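The Cloth in Your Hands
Why a humble piece of pink cloth may be the hardest-working thing in the house
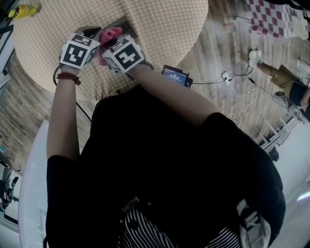
My grandmother kept her dustcloths in a biscuit tin, and she could tell you the history of every one of them: which had been a pillowcase, which had been the good half of a nightgown, which had come home from the hospital with my uncle. I thought of that tin a great deal in May, when I spent the better part of a month visiting people who care, more than you might expect, about wiping things down. A pink cloth bunched up between two hands over a round table is about as plain a picture of housework as I can think of, and yet there is a whole craft in that bunching. Fold a cloth flat and you get tidy, even strokes. Crumple it and you get corners and ridges that will go where a flat cloth won't, down into the edges of a tray or the seams of a chair.

Lakshmi Acharya taught me that. She runs a small housekeeping school called Fonbridge, above a bakery, where the stairs smell of cardamom and the windows are so clean that I walked up to one and put my nose against it. Her students start with cloths and stay with cloths for two weeks before they are allowed anywhere near a mop.

"People want a product," she told me, pouring tea. "They want a bottle with a picture of a lemon on it. I tell them to learn the cloth first and come back to me about the lemon."

Her own collection runs to 96 cloths, all sorted by color. Pink is for tables and trays, blue for glass, yellow for the bathroom, and the gray ones are for shoes and for anything the dog has done. She began the system when her children were small and kept drying the teacups with whatever was closest.

The tablecloth question divides her students every term. Some like a table bare, so that it can be wiped and forgotten. Others, and I am one of them, grew up with a cloth on the table from breakfast until bedtime, and feel a little undressed without it. Lakshmi is firmly on our side. She likes a beige ground with a small, close pattern, dots or sprigs, which is kind to crumbs and forgives a drop of soup until the washing gets done. If you are cleaning something on top of it, she says, shake the tablecloth out of the back door afterward and you have done two jobs in one.

Orestis Karagiannis, whom I met the following week, comes at all this from the other end. He spent his working life in restaurant kitchens and now mends and sells old linens from a shop called Stosero, where a bell rings when you come in and rings again, for no reason I could discover, a minute later. He has 400 tablecloths on his shelves and will unfold any of them for you if you show the least bit of interest. I showed interest, and I was there until the streetlights came on.

His advice on cloths is short. Wash them warm, skip the fabric softener, and dry them on a line if you have one. When a cloth goes thin in the middle, cut it in two, turn the outside edges in, and sew it up again. He does this himself in the evenings with the radio going, and the seam he showed me was so fine I had to find it with my thumb.

I bought a stack of six from him, pink ones, and carried them home on the bus in my lap. They live in a tin now, next to the stove.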